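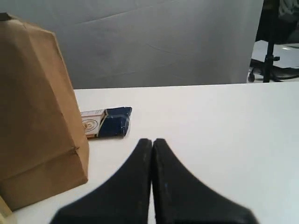 How I pack a week of snacks into paper bags (and keep them standing up)

I used to be a toss-it-all-in-a-tote person. Then I started bringing the snacks for our Wednesday study group, and after one too many squashed granola bars I switched to plain brown paper bags. They're cheap, they stand up by themselves if you treat them right, and when they finally give up you can put them in the compost. This is the way I do it now, after a lot of fiddling.

What you need

A couple of big brown bags, the grocery kind with a flat bottom. A few smaller ones. Your snacks. A clear table, and I do mean clear, so move the mail and the coffee cup first. I buy my small bags in a pack of 52 from Figueroa, the restaurant supply place near me, and a pack gets me through most of the school year. The fancy ones from Trellow are nice but they have a wax coating that won't hold a crease, so I've stopped buying them.

Step 1: Open the bag properly

Don't just shake it. Put your fist inside and push down to all four bottom corners until the base lies flat on the table. Then run a finger down each side crease from the top to the bottom. Sharp side creases are what keep a tall bag from slumping, and it takes all of ten seconds. If the bag was stored folded you'll have a line going across the lower part where the base was tucked up. Leave that line alone! I used to try to iron it out with my hand and all I did was make the paper soft.

Watch the spot where that fold meets the corner. The paper likes to pucker there, and a pucker can turn into a little tear if you load something heavy right behind it.

Step 2: Flat things first, on their sides

Lay all your flat packages out on the table before anything goes in (crackers, fruit leather, those thin cookie packs). Biggest ones first, standing on the long edge against the wide panel of the bag, like files in a drawer. They make a kind of wall, and the bag gets stiffer as you go. Chips go in last, on top, always. My friend Naima Kamel packs hers chips-first and swears it's fine, and I have eaten those chips, so I'll let you decide.

Step 3: One small bag per person, or per day

Small bags are for portions. I put in one salty thing, one sweet thing, and a piece of fruit if it's a tough fruit - apples yes, pears no. Don't go past two thirds full or you won't have enough paper left for the top.

Step 4: Close the top

Squeeze the air out gently, bring the front and back together, and fold the top over about an inch. Then fold again. If you like a tidy look, stop there and add a clothespin. If you're in a hurry, scrunch it and bend it over to one side. A scrunched top holds better than you'd think, but you only get three or four openings out of it before the paper starts to go along the creases.

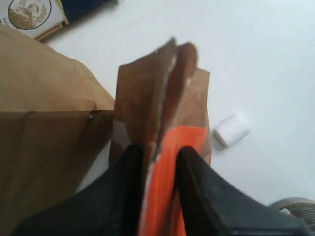
Do I have to double up the bags for heavier stuff?

Only for cans, jars, and drinks. Slide one bag inside another before you open out the bottom corners, so the two bases sit flat together, and keep the weight low and in the middle. For ordinary snacks a single bag does the job.

Step 5: Small bags into the big one

Stand the small bags in the big one with their folded tops up, snug but not jammed. Mine takes up to 67 ounces of food before I start to worry about the bottom, and yes, I weighed it on the kitchen scale. Carry it from underneath with one arm, even if it has handles.

A couple of leftovers

Write names on the small bags before you fill them. Pens go right through once there's a cracker corner behind the paper.

Liesl Egger from my group asked about reusing them. I get 2 weeks out of a big bag and maybe three trips out of a small one. Store them flat, folded on the original lines, in a dry cupboard. Mine live next to the toaster.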